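Undusley Table Settings: Gallery

Undusley is a line of plain table linens and everyday dishes for small dining rooms, break rooms and rented halls. The pages here cover the table itself: the cloth, the plates, the fruit and the chairs. Most of the cloths come from Žukauskas, a small mill that dyes in short runs, and the colors change from year to year. The lime green came in last June and has stayed in the range.

We lay every cloth on a working table before it goes into the catalog. A cloth that looks fine folded on a shelf can hang badly once it is opened out, and the color often reads differently against a gray or white floor. The notes below are the ones we give to people who order by phone.

The cloths

All Undusley cloths are sold hemmed on four sides. The standard weight is 200 grams per square meter, and the heavy weight is 278. The standard weight is easier to wash and dries faster. The heavy weight hangs straighter at the front edge and does not lift when a door is opened.

Allow a drop of at least 7 inches on the sides where people sit. A longer drop looks good on a buffet but gets caught under chair arms. For a table with plain metal or white legs, we suggest a drop of 15 inches at the front, long enough to look finished and short enough to sweep under.

Iron the cloth on the back while it is still slightly damp. Center fold lines come out with a second pass. Do not iron over a stain, as heat sets it.

The plates

The Eno plate is round and white, with no pattern. It goes with every cloth we sell and can be replaced one at a time. Put the plates down before anything else and set the chairs to match them. If the table is going to be used for serving, keep the plates toward the far side and leave the near side open.

Fruit

Apples hold up best on a table that stays set all day. Red ones with some yellow in the skin show well on green, blue or gray cloth. Wash and dry them first, and check the side that will rest on the plate for soft spots. Pears mark easily and should go out last. Grapes need a bowl.

Lime green cloth, with a round white plate still empty and a red apple streaked with yellow. The chair to the side has a dark blue seat and a black back.

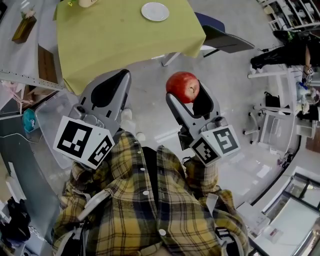

Can the green cloth be washed with white ones?

Wash it separately the first three times, in cold water, and after that it can go in with other colors. We still keep it apart from whites.

Chairs

Dark seats are the easiest match for a bright cloth. The Trirka chair pad comes in navy, black and charcoal and ties at the back with two tapes. Pads are sold singly. Measure the seat at its widest point before ordering, and tell us if the back corners are rounded.

Cloth samples are cut to order and mailed flat. Please give the color and the weight when you ask for one.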